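加热套与浸入式加热管工作笔记 二月

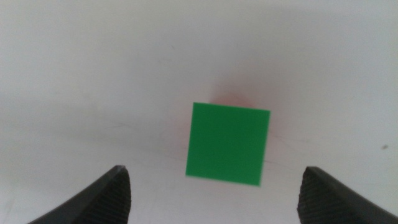 图:浅色台面上的绿色方片。

这个月大半时间都耗在那台夹套式油浴釜上了,趁着还记得清楚,把经过从头写一写,也给后面接手的同事省点翻旧邮件的工夫。写得啰嗦,请多包涵,我一向觉得写多了总比漏掉好。

釜是 Flumano 的老型号,夹套里走导热油,底部横插两支浸入式加热管,侧面一个泵做外循环。接手的时候毛病是这样的:升温前半段很顺,过了一百四十度以后越来越慢,而且釜壁左右两侧温差很大,手持测温枪打上去,左边总比右边高出一截。起初我一门心思怀疑加热管,把两支都抽出来量了冷态电阻,数值挺接近,绝缘也好,管子表面虽然有一层焦黑的油垢,但刮下来看并不厚。白忙一上午,不过顺便把法兰面清理了一遍,也算没亏。

后来是听泵的声音听出来的。油热起来之后泵声发空,有点像水壶快开之前那种细碎的响动,我站在旁边喝了半杯茶才反应过来:回油管路里有气!膨胀槽到釜顶那段管子当初装的时候坡度做反了,中间鼓起一个小弯,气全憋在那儿。油冷的时候还能硬推过去,一热,里面残余的水分和轻组分跑出来,循环量就掉下去了。把管卡松开,垫高靠膨胀槽的一头,重新排气,再慢慢升温到一百一十度保温赶水,排气口一开始噗噗地冒白汽,足足冒了大半个下午。当天晚上再升一次,一百四十度那道坎就不太明显了,左右温差也缩小了很多,心里真是舒坦。

赶水这一步以后千万别图快。上次换油时有人(好吧,就是我)觉得新油是整桶没开封的,直接一路升上去,结果膨胀槽液位涨得吓人,差一点从溢流口出来。新油也会带水,夹套里清洗之后残留的水更多。到一百度附近把升温速率放低,开着排气阀等,等到声音安静了再往上走。

再说温控。原来的控制柜里是一只 Valix 温控表,热电偶插在夹套出油口。我试着把测点挪到釜内物料里,结果超调很厉害,油都烧到很高了,物料才慢吞吞跟上来,等物料到了设定值,油里存着的热量又继续往里送。最后的做法是两只表串起来,外环看物料,内环看油温,并且给油温设一个硬上限。参数整定花的时间比我想的长,自整定出来的积分时间偏短,曲线来回摆,我手动放长了一倍多才稳住。数值都抄在控制柜门内侧的纸上,改动之前请先在旁边写一笔旧值,拜托了。

加热管功率这边也记一下。两支管子铭牌都是 2,000 瓦,分两组接触器控制,升温时同时投,保温时只留一支。之前保温阶段也是两支一起投切,接触器咔哒咔哒响个不停,触点烧得很难看,已经换了新的。如果以后要加大釜容,我倾向于加管子的数量,不去换更高功率的单支。导热油的管壁负荷高了容易结焦,这次刮下来的油垢就是个提醒。

另外那台侧臂循环的小水浴,Cantero 送来的,目前用着不错。安安静静的,升温均匀,就是盖子的密封条太硬,盖不严,蒸发得快,隔一夜水位能降一指多。我跟他们写信问过能不能换软一点的硅胶条,回复说质保期 6 个月,只管制造缺陷,密封条算耗材,得自己买。行吧,也不贵,已经在采购单上了。水浴里请加去离子水,自来水用两周内壁就是一圈白垢,擦起来费劲得很。

烘箱也顺手检查了一下。风道里的风机轴承有点涩,点了高温润滑脂,转起来轻多了。箱内上下两层还是有差别,上层偏热,烤漆样板的话建议放中层,别贴着后壁。Brilby 那批涂层样板上次在下层没干透,表面一按一个指印,挪到中层同样的时间就好了。我怀疑下层的导流板装歪了,等哪天箱子空下来再拆开看。

费用大致算了一笔:导热油、接触器、垫片、密封条加在一起约 2,000 元,比换整套加热系统省下不少。单据夹在蓝色文件夹里。

还没做完的事:膨胀槽的液位计玻璃发黄看不清,要换;泵的机械密封有一点点渗油,擦干净之后在观察,渗得不快,但地上还是放个接油盘为好;釜外保温层靠近排气管的那块拆下来之后没有装回去,升温时请当心烫手。下午四点多再升了一次温,打算让它在一百六十度上多待一阵,看看曲线晃不晃,曲线存在控制柜旁边那台电脑的桌面上,文件夹名字就叫油浴。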